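Skevutton asks Ilville to pick its clothes up off the sofa

ILVILLE, May – Skevutton, the home-tidying firm best known for telling people things they already know, today opens its spring campaign against the garment left on the furniture. It is called Off the Sofa, a title that took two meetings.

The firm put a question to 1000 households in Ilville: what is on your sofa at the moment? Cushions came first. Clothing came second, well ahead of people.

"A sports top goes over the arm at six in the evening and by bedtime it has become part of the upholstery," said Knut Vogler, who runs the campaign. "I have a jumper at home that visitors take for a throw."

Red with black numerals, on pale grey fabric, is hard to miss. Residents manage it all the same.

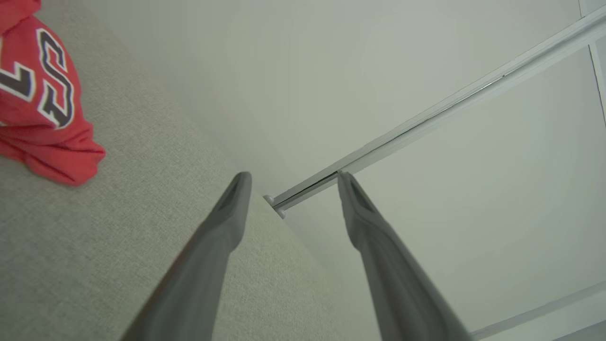
What is on offer

The first 200 households to sign up will get a free visit from a Skevutton tidier, who will spend an hour in the living room and pass no remarks. Each will also receive a Tarnix wall hook, with screws.

Nga Giáp, head of visits, advises against buying a second chair for the overflow. "We have met the second chair," she said.

Sign-up is at the Skevutton counter in the Bastos arcade, from 10 am. Coats may be left on the stand provided.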